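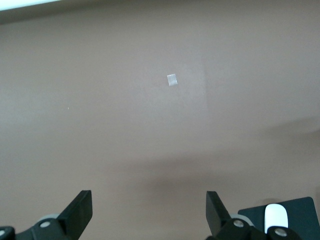 Covdale Neighborhood Garden Club
Minutes of the meeting held by phone, 21 April 2020

Print this page | E-mail this page

Pichit Prasertsri welcomed everyone and said how good it was to hear so many familiar voices on the line, even with the echo and somebody's very cheerful dog. The December minutes were read and approved with one correction (the Wultville bus leaves from the library side, as it always has).

Money. We have $2,418 in the account, and the $822 bill for the new water line is paid in full, with warm thanks to Rattanakul Plumbing for their patience with us.

Plots. Hsiu-ying Lam reported that 19 plots are taken and 5 are still open. She would dearly love to see them go to families on Garnlow Street, who have been asking so kindly all winter. Agreed.

Seed swap. Put off for now. Hsiu-ying will leave envelopes in the box by the gate, so please label yours with the variety and the year, and do take some beans, there are a great many beans.

Hose rota to be mailed out by Pichit. The call ended a little after eight.

Contact us | © Covdale Neighborhood Garden Club | Back to top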